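The Long Snapper's Quiet Season

At Pelleck, the football field sits in a bowl behind the school, and on a still evening you can hear a good snap from the parking lot – a flat slap of leather into hands, and then the thump of the punt. The players doing the snapping have been at it since June, well before the rest of the squad turned up, and I have to say I grew very fond of watching them.

Long snapping is a funny way to spend a summer. You bend over, look at the world upside down between your knees, and throw a ball to someone standing well behind you, and then you do it again until supper. One of the seniors told me he had made nearly 3000 snaps before the opener against Henare, and he remembered the two that sailed over the punter's head better than all the others (his mother remembers them too, she says, and she was only there for one).

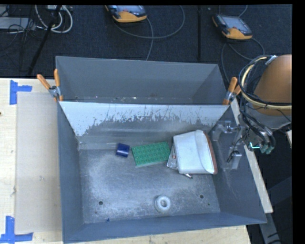

The coaches keep the drills simple, which I think the kids like. They start on one knee, close together, and move back a few steps at a time until the ball begins to wobble. Then they come forward again and start over. By the week of the Rotar game the seniors were teaching the freshmen, crouched side by side on the sideline grass – and still arguing about where the thumb goes.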